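The butcher-block table has now been in service since April, and the questions received about it have become frequent enough to warrant a single written account. The following sets out how the table was selected, how the surface is maintained, and what is ordinarily kept on it. Readers who followed the earlier posts on shelving and floor coverings will find that the same approach applies.

## Selection

The previous table had a painted top. It served well for light duties, but the paint wore through at the front edge, and the bare patches collected dirt that could not be removed without taking off more paint. A repair was attempted twice. After the second attempt it was decided that the top should be replaced with unpainted wood that could be sanded and oiled as required.

Three options were reviewed:

- a solid slab, which was set aside on grounds of weight and cost;
- a veneered board, which could not be sanded more than once;
- a glued strip top of the butcher-block type, in a pale wood.

The third option was purchased from Jelel, a small supplier that cuts tops to length. The sum of 900 was allotted for the whole project, of which 700 went to the top and the legs, including delivery. The remaining 200 covered oil, abrasive paper, cloths, and a set of replacement screws, the screws supplied with the legs having proved too short. The balance was spent in full.

The supplier offered darker tops at the same price. The pale one was preferred. Small objects are easier to find on it, and spills are noticed while there is still time to deal with them. It should be noted that a pale surface also shows every ring and scratch, and any reader who would be troubled by this should consider a darker wood from the outset.

## Preparation of the surface

The top arrived unfinished. It was left lying flat indoors for two weeks before any work was done on it, with battens underneath so that air could reach both sides. This step was recommended by the supplier and was followed exactly.

Sanding was carried out by hand in the direction of the strips. A powered sander had been borrowed for the purpose and was returned without having been used on the upper face; a trial on the underside had left curved marks that took most of an evening to remove. Particular attention was given to the joints between strips, where small beads of dried glue will resist the oil and leave a lighter spot. These were removed with a cabinet scraper.

The oil selected was Bozsik, in the clear grade. Four coats were applied to the upper face and two to the underside. Each coat was spread thinly with a folded cloth, left for 20 minutes, and wiped back until no further oil came away. The following coat was applied the next morning. Used cloths were laid out flat outdoors to dry before disposal, as the instructions on the tin require, and this must not be omitted by anyone undertaking similar work.

The color deepened slightly with the first coat and hardly at all with the others. The end grain absorbed far more than the face and was given two additional coats.

## Rules for use

The table stands in a shared room and is used by several people for different purposes. A short set of rules was therefore drawn up and has been observed with reasonable consistency:

1. Nothing hot is to be placed directly on the wood.
2. Liquids are to be wiped up at once with a dry cloth, then a damp one, then a dry one again.
3. Cutting is to be done on a board.
4. Objects are to be lifted and set down. They are not to be dragged.
5. Tape may be applied to the surface for marking a position, but must be of the low-tack kind and must be removed within the month.

The last rule has generated more discussion than the other four together. The original draft prohibited tape altogether. It became apparent within days that people wished to mark where things belonged, and that in the absence of tape they used pencil, which is considerably harder to remove from oiled wood. The prohibition was withdrawn and the present wording adopted.

Low-tack tape left in place for a few weeks lifts cleanly. Where it has remained longer, the strip of wood beneath it is at first a shade different from its surroundings, and a faint outline of adhesive can be felt with the fingertip. A cloth with a small amount of oil removes the adhesive. The difference in shade evens out on its own, although one such patch took the better part of the summer to do so.

## Bowls and small items

A table of this kind attracts small items. Batteries, caps, clips, ends of chalk, and items of unknown purpose are put down in passing and remain. Under the former arrangement they were swept to one end at the close of the day, where they formed a heap that was sorted at long intervals and with little enthusiasm.

The current arrangement relies on a bowl. Several containers were tried before a suitable one was settled upon. A shallow tray was found to be unsatisfactory, as it was used as a surface for papers. A lidded box concealed its contents, and items placed in it were considered lost. A glass dish was chipped. A round bowl with a wide rim has given the best results: it can be picked up with one hand, it does not tip when leaned upon, and it is too small to accept papers. A dark color is recommended on a pale top, so that the bowl is not overlooked when the table is being cleared.

The procedure is brief. Loose items go into the bowl as they are found. Anything cylindrical goes in first, given the readiness of such items to roll to the floor and under the furniture. When the bowl is full, or at the end of the afternoon, it is carried to the shelves and its contents are put away. The bowl is then returned to the middle of the table.

It was anticipated that the bowl would itself become a permanent store of unsorted material. To some extent this has occurred. A limit was therefore imposed, under which no item may remain in the bowl overnight, and compliance has been fair. On the evenings when the limit is not observed, the contents are generally found to be the same few items as before, and consideration is being given to assigning these a drawer of their own.

## Surrounding furniture

The position of the table was determined by the remaining furniture, little of which could be replaced within the budget. The chair was already in the room and has casters, as does the cabinet. Both can be moved when the floor is swept, and both are in practice moved a good deal more often than that. The wood top of the rolling cabinet was given a coat of the same oil at the time the main table was treated, there being enough left in the tin.
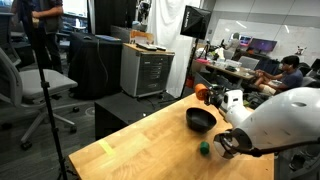

*The butcher-block table with the bowl in its usual place, and the rolling cabinet behind.*

The second table, under its black cloth, is older and is not described at length in this post. The cloth is laundered separately on account of lint. It was formerly used on the main table as well, to protect the painted top, and its removal from that duty is among the more welcome results of the project. Crumbs and dust no longer gather in its folds, and an object set down on the wood remains where it was put.

## Maintenance to date

Routine care amounts to very little. The top is brushed clear daily and wiped with a damp cloth once a week. No soap is used unless there is grease. A product named Wevatov, sold as a cleaner for oiled wood, was tried for one month on the left half of the table only. No difference between the halves could be detected, and its use was discontinued. The unused portion is available to any reader in the Grerkdale area who is able to collect it.

One full renewal of the oil has been carried out. The surface was rubbed down lightly with fine paper, dusted, and given a single coat in the manner already described. The table was out of use for one day. A second renewal will be scheduled when water no longer beads on the surface, a condition that is checked monthly with a few drops near the front edge, where wear is greatest.

Two defects have been recorded. A narrow gap opened between two strips at the far end during the heating season and closed again in spring; no action was taken. A dent was also made in the front edge by a falling tool. Steam from a damp cloth and a warm iron raised the fibers to nearly their former level, and the spot was then sanded and oiled. It can be found by touch.

Inquiries concerning the legs, which several readers have requested in greater detail, will be addressed separately once the rear pair has been re-leveled.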